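Speaker notes – what we saw at the Plorkeo open day
February
By Yulan Qiu

Start without the slide. Ask who has been to a robot open day. Ask who got a tote bag. Wait for the hands.

Plorkeo opened its doors at 4 in the afternoon and had run out of cookies well before five. The robots were upstairs. Most of us found the stairs eventually.

Say what we went for. Inow wants to know if a two-armed robot can be trusted around ordinary kitchen and storage furniture, and Plorkeo says it trains its robots in simulation before letting them near any. So the first half of the visit was a big screen and a row of folding chairs. I had hoped for metal. I got a very good seat.

Explain the door task slowly, people underrate it. The robot has to get a gripper to the edge of the door, move the door, and keep its own body out of the way while it does. Anyone who has opened a fridge with a bag in each arm knows the third part is where dignity goes.

Slide up. Give them a few seconds with it. Point out the gripper on the right, next to the lower tip of the open door, and the purple shelves behind. Mention that the decorating is the simulator's – red, purple, blue trim – and that our guide said the colors get shuffled between runs so the robot doesn't fall in love with one kitchen.

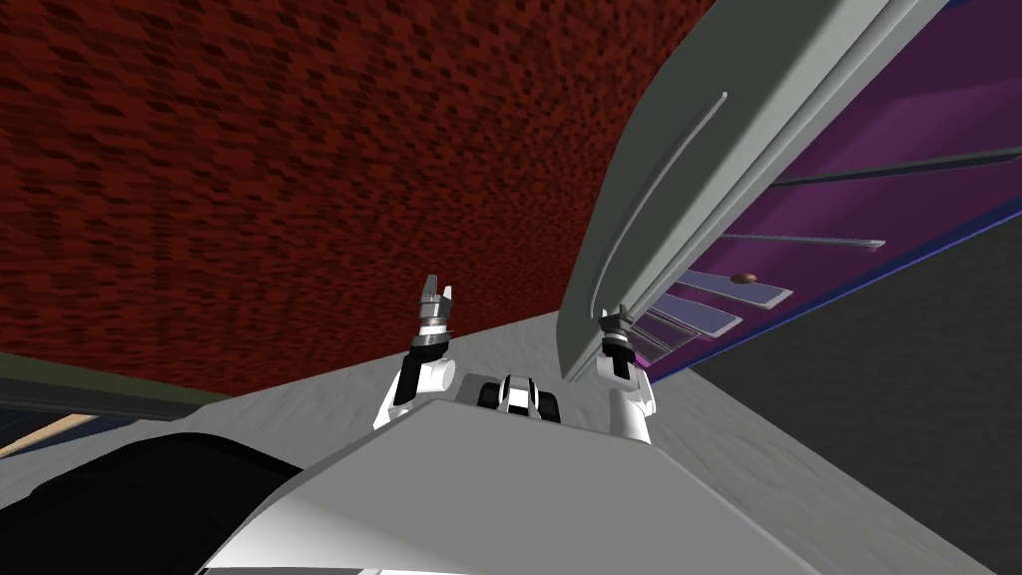 Dai wanted to know what happens when the real door sticks, seeing as a simulated hinge has never had jam on it. Read that one out as asked. It was the best question of the afternoon.

The answer, in short: they vary the stiffness too, and the guide admitted jam is not on the list. He wrote it down. I choose to believe he wrote it down.

Numbers, for those who like them. The team ran 156 door trials the week before we came. I asked how many went well and was shown a chart with no labels on one side. Pause here. If they laugh, move on. If they don't, move on faster.

Second half, the live demo. Two tries. On the first the robot stopped short of the handle and thought about it for a while. On the second it opened the door, and a room full of adults clapped for a cupboard. I clapped too – loudly.

Close with what we'd ask Plorkeo for next: a sticky door, a chart with labels, and a look at the failed runs. Then questions, 5 minutes at most, Saner has the room after us.

Recent talks
Grippers I have shaken hands with
Notes from the Saner warehouse tour
Why the demo always works on the second try
What Inow learned from a broken drawer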